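From: Tala Haddadin
To: ikwood-chess
Date: 18/11/2017
Subject: Re: [ikwood-chess] Summer rapid, time control (again)

Samira Hourani wrote:

> Can we please settle the time control before I print the flyers?
> Georges wants 15 minutes with a 10 second increment, Ferhat wants
> 25 flat, and Kylie has said she'll play anything that finishes
> before the pool closes. Also, has anyone heard from the Kollusard
> club about whether they're bringing their juniors?

Samira, print them with 15 plus 10. I've read the whole thread twice now, which is more than can be said for some of the people writing in it.

Ferhat, I know you think increments are a crutch for the disorganised. You also lost on time in a won rook ending at the February rapid, with your hand in the air and a biscuit in the other. I'd have thought you'd come round to ten extra seconds by now.

Kollusard rang me. They have 4 juniors who definitely want to play and a coach who wants to know if we rate our events. I said yes and gave him Georges's number, so Georges, sorry, he's a talker. Their top girl is on 406 and improving fast, so whoever draws her in round one should not bring a novel.

Georges also asked whether the analysis room computer will be up in time for the engine corner.

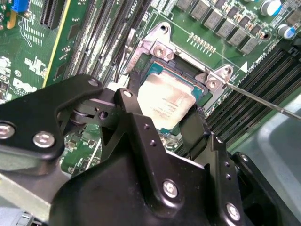 Motherboard with the processor in its socket.

If it isn't running by the day we'll do what we did before engines, and have Georges stand behind people sighing.

Other business. Kylie is bringing the Babić clocks, all of them, and would like them returned with their batteries this time. The hall has changed its locks, so if you turn up early you'll be waiting on the steps with me. Byes are half a point, 3 rounds' notice is not required, but a text before I do the pairings would be lovely.

Prizes as last year. The Clisosum voucher can still be swapped for cash if you ask nicely and don't tell the under-twelves, who get a trophy the colour of a tap.

Ferhat, if you reply to this with the word "purist" in it I'm pairing you with the Kollusard girl myself.

Tala

_______________________________________________
ikwood-chess mailing list
To leave the list, send a message with "unsubscribe" in the subject line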